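Zoltley Soft Cloth, Yellow
Item 2625
Household cloths and dusters > Everyday cloths

Sold singly or in bundles
Size: 400 mm x 400 mm (the longer one is 400 mm x 457 mm)
Colour: yellow
Wash at: 60 degrees or below
In stock at Brurier, usually posted the next working day

We have sold cloths at Brurier for as long as we've sold anything, and over the years we've tried a good many that looked lovely folded up in the packet and then went stiff as a board after a month under the sink. The Zoltley is the one we kept coming back to. It's soft to begin with and it stays soft, and it has enough body that you feel you've got hold of something when you wipe down a worktop, without it being so thick that you can't wring it out properly (a real nuisance with some of the fancier ones, as anyone with sore wrists will tell you).

It is a plain sort of thing, I know. You fold it in half and in half again and you've got eight clean faces to work with, so you can do the whole of the bathroom before you need to rinse it. I like to do the mirror first and the taps second, and leave the skirting boards until the end, when it doesn't matter so much what state the cloth is in.

What people use it for

Dusting, mostly, and drying up. Used dry it picks up dust from shelves and picture rails very nicely, and slightly damp it will do kitchen cupboards, window sills and the inside of the fridge. Quite a few of our customers buy a second lot for the car and keep them in the door pocket for the windscreen on misty mornings. It's good on glass too, though you'll want one cloth for washing and another for buffing, and please do give the buffing one a wash before its first outing, as a brand new cloth always sheds a bit of fluff.

I wouldn't use it on anything hot. It isn't an oven cloth and it won't thank you for being put on a hob that's still cooling down. For greasy pans we'd point you to the Dratance scrubbing squares, which are on the next page and do a far rougher job than this one is meant for.

Choosing your size

The standard square is the one most people want. It goes round the hand comfortably and folds up small enough for an apron pocket. The longer cloth came in last August after several requests, and it's handy for drying big platters, long shelves and the dog's feet! It takes longer to dry on the line, so if you have a small kitchen with nowhere much to hang things, stay with the square.

If you're between the two, buy one of each and see which you reach for.

Washing and drying

Put it in with your towels, or by itself if it has been anywhere near polish. Leave out the fabric softener, which coats the cloth and stops it soaking things up. The first couple of washes should be done with other yellows or with dark things, as a little colour can come out, and I'd hate to be the cause of a lemon-tinted pillowcase. Dry it flat or over a rail. A tumble on low does no harm. Zoltley give it 90 washes, and the ones in our own back kitchen are still going strong after a fair bit of use, although the edges have started to curl.

When one is finally past it for the house, put it in the shed. They make very good rags for bicycle chains.

Bundles and returns

Bundles come tied with paper tape and no plastic. You can mix the two sizes in one bundle if you leave a note with your order. Unwashed cloths can come back to us within the usual returns period, and if a seam has gone in the first few washes, send us a message and we'll put another in the post.

Customers near the Quezada Road shop can collect, and are very welcome to have a feel of one at the counter before deciding.

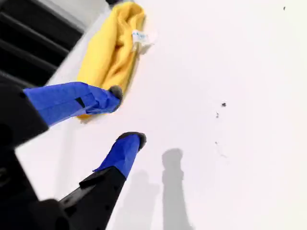
M. Quezada
Household buyer, Brurier
Page last looked over November 24, 2018

Yellow can be a tricky colour to judge on a screen, and depending on the light you may see it as anything from lemon to a proper mustard. It shows up beautifully on a white surface, so you won't lose it on a pale worktop, and it looks just as cheerful crumpled in a heap as it does folded. If you are trying to match it to something at home, ask us for a snippet and we'll pop one in an envelope.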